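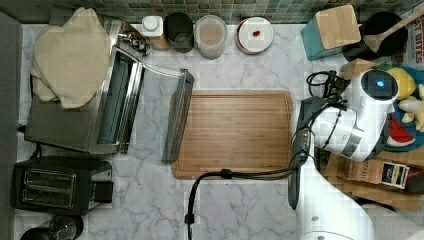
Could the arm manage a kitchen as crowded as her own, Nouhaila Mansour wanted to know, and would it mind if somebody had left the toaster oven open? She asked it in the first few minutes of the open day, before we had finished our welcome, and we have been thinking about it ever since. It seemed a good place to begin this report, and we would like to thank her for it, as well as everyone at Hurna for making the day possible in the first place.

Progress report to the Hurna Fund
Uler kitchen project, second period

The open day was held on 19th August in our practice kitchen at Dindska. We had planned for a quiet afternoon with a few neighbors and perhaps a school group, and in the end 476 people came through the door, which kept us very busy and very happy (and used up all the lemonade well before closing time). Visitors came in small groups, stood along the rail, and watched the white arm working at the marble counter, with the cutting board in front of it and the plate of toy food set off to the right. The toy lemon and the watermelon slice were great favorites with the younger children, several of whom asked to take them home.

We ran four short tasks in turn: moving a piece of toy food from the plate to the board, putting it back again, closing the oven door, and lifting the wooden spoon. The first two went well for most of the day. The oven door was harder. When it hangs fully open it takes up a good stretch of the counter, and the arm has to come at it from the side without catching the board on the way. It managed this often enough to earn some generous applause, but we would not want to claim it as finished, and it is fair to tell you that the spoon was dropped more often than it was lifted.

Since the last report we have recorded 1,656 practice runs, all of them in the same kitchen with the counter set out in different ways. Your grant also paid for eight training sessions for new operators, and we were very pleased that people from those sessions felt ready to run the arm in front of visitors. They answered questions with a lot of patience, including the same one about washing dishes, over and over!

A few things did not go as we had hoped. The rail was too far back for small children, and the groups at the end of the afternoon had a shorter turn than the early ones. The Etim software needed restarting twice, and each time we lost a little while to checking the arm before we let it move again. We have ordered a low step for the front row and will hand out timed tickets at the next event.

As for the question we started with, our answer on the day was that the arm does best when things are where it has seen them before, and that a really crowded counter still slows it down a good deal. We would like to spend the next period on that, beginning with the oven door. If the fund is agreeable, we would hold a second, smaller open day in October, and there will be a place at the rail for anyone from Hurna who would care to come.

With warm thanks,
The Uler team, Dindska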